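Beryl Dawber wrote:

> Do you folks guide the arm by hand for the mallet task, or drive it from the leader arms? Ours drifts by the third dot.

Hi Beryl, and hello everyone,

Lovely to see this come up! We started by hand, with Faraji pushing the arm along, and it did work – but the swings came out timid, and his sleeve kept getting into the recordings. So now it's remote control all the way, over 400 demos so far. 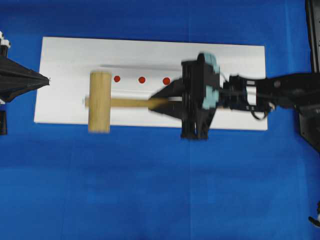
As for your drift, I'd look at the grip first. Ours used to creep along the handle between taps, so we go slower now and regrip before each dot. Su-chen has 70 of the older runs too, if you'd like to compare.

Warmly,
Lilian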